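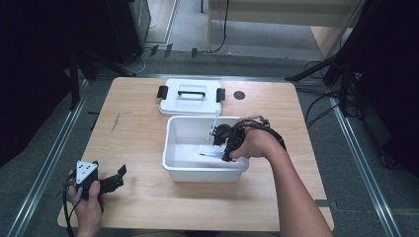
Points dropped for a player who bowled but didn't bat?

Posted by Minar in Fantasy Cricket – League Rules

I run a small private league on Potora with people from work. In the last round I had a leg spinner who bowled his full four overs, took two wickets and never got to bat. My team total was 7 points lower than I worked out by hand. I went through the catches, the economy rate bonus and the wickets and they all look right. The only thing I can think of is that he was taken off the field near the end and a substitute came on for him. The sub took a catch in the deep. Does the catch go to my player, to the sub, or to nobody? Also, can a league owner change a score after the round is locked? Two of us were close to the top 800 and it makes a difference to the table.

Nanami Oda
Feb 22, 2022

The catch doesn't go to your player. On most fantasy sites a substitute fielder gets no points, and the man he replaced doesn't get them either. The bowler still gets his wicket as normal. So if you added a catch for your spinner when you worked it out by hand, take it off again and see how far apart the totals are.

The other thing to check is the economy rate. It is worked out on runs charged to the bowler, so wides and no-balls count against him but byes and leg byes don't. People often use the total from the over-by-over commentary, and that includes the byes. Use the bowling figures on the full scorecard. One extra run can move a bowler from one band to the next – I had this happen in February with a bowler who went for 9 in his last over, and I was sure the site had it wrong until I looked at the scorecard again.

For the locked round, look under league settings for the word "review". In my league the owner can ask for a review but can't type in a new score. If the official scorers change something after the match, the points are usually run again without anyone asking.

Check your captain too. If you changed captain close to the deadline, the change may not have saved, and that will throw the total out by more than you'd expect.
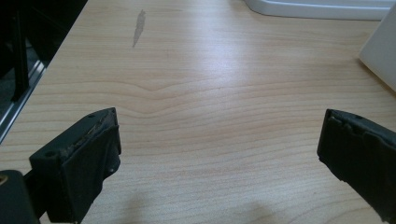

Staniforth

Agree about the sub. Same thing cost me a place in a 3,000 team contest and I didn't get it back. I don't think the captain is the problem here though, the gap would be bigger with two wickets doubled.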